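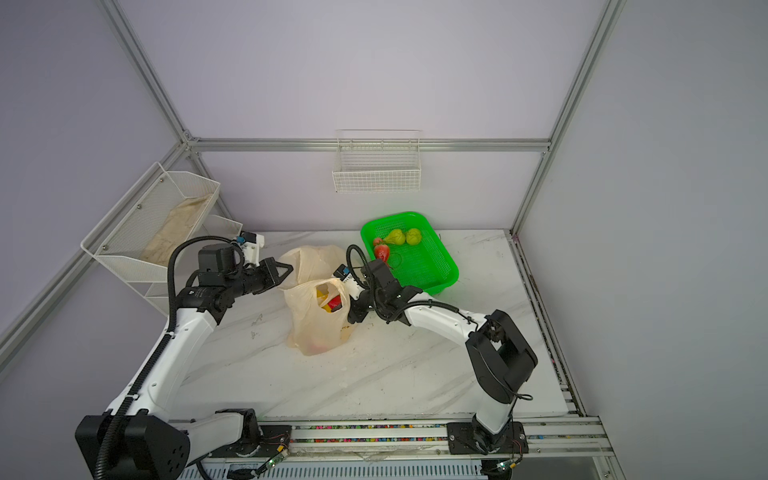
December 8, 2018 — Bositow cell, cable and gripper day

Left arm dragged its cable carrier over the wrist again, so I gave the loop more slack at the base and moved one clip. Siv Bråten's opinion is that I moved the same clip in May, in the other direction. The log agrees with her.

Re-taught the bag approach for both arms. The old points had the fingers meeting a little low, fine for a stiff box from Hedegaard and no good for a shopping bag, which slumps wherever it likes. Raised the meeting point and cut the closing speed to 200 in the Clitov settings. Units undocumented, as is traditional. 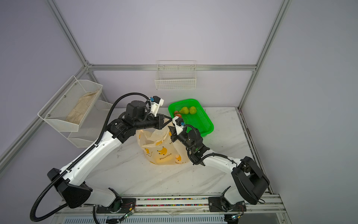 Ran 4 short cycles at the new speed. Two faults, both the right wrist camera dropping out when the forearm swings left. Reseated the connector, no change. I suspect the cable, which has done almost 3,000 cycles and looks it.

Still to do: new camera cable, wipe the specks off the tabletop, check the bolts on the right mounting plate. Siv wants the spare gripper fingers back from Flodomholm. Don't touch the clip.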